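Campaign banners exporting with the wrong red: my running log

Posted Monday, September 11, 2023 by the Halemus studio desk
32 shares | 2 comments

Okay, so this is the log for the Hestitano campaign artwork, the one where every web banner came out of Polat looking like weak tomato soup. I'm keeping it all in one place so I stop answering the same message!

1. Checked the source file. The red was fine on my screen, fine on the spare screen, and fine in the van wrap layout we did in July (same swatch, same file).

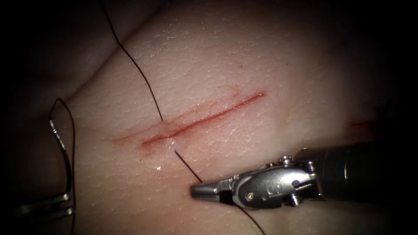
2. Exported again with the color profile embedded. Out of 20 banners, 13 came out right and the rest were still soupy. I went and got a coffee at this point.

3. Opened the bad ones side by side and they all used the old Cliltcombe template, which I'd copied over from the microsite job.

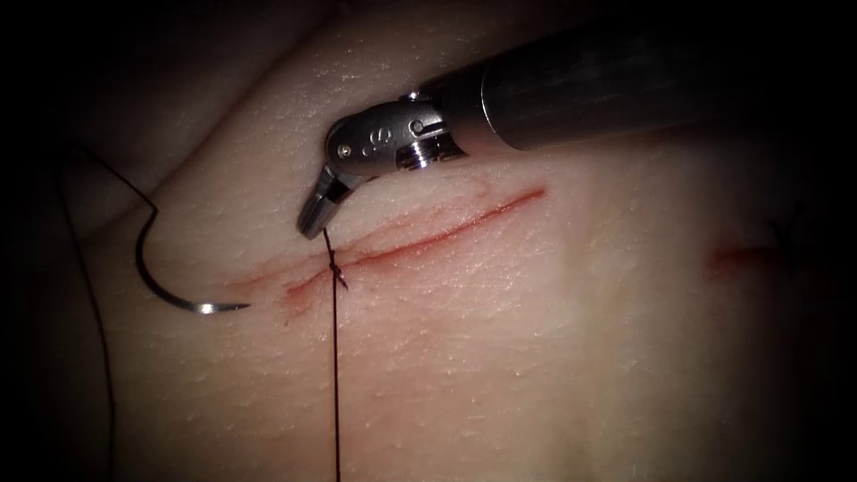 That template was set up for print, so its linked logo was still CMYK and dragged the whole banner along with it when Polat flattened everything. I swapped in the RGB logo, cleared the export cache and ran the lot again. All good, and the file sizes dropped a bit too, which the ad people will like.

Still open: the tall skyscraper banner has a thin white line down one side. I think it's a rounding thing in the artboard width, will look tomorrow.
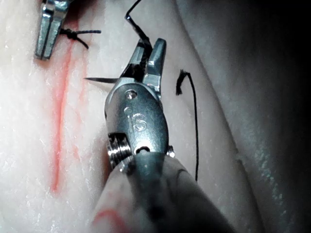

Needle driver over the suturing practice pad.

Comments (2)

pixelmoth: Had the white line too, snap your artboard to whole pixels and it goes away.

gridlock_b: Cleared the cache like you said and my reds are back, thank you!!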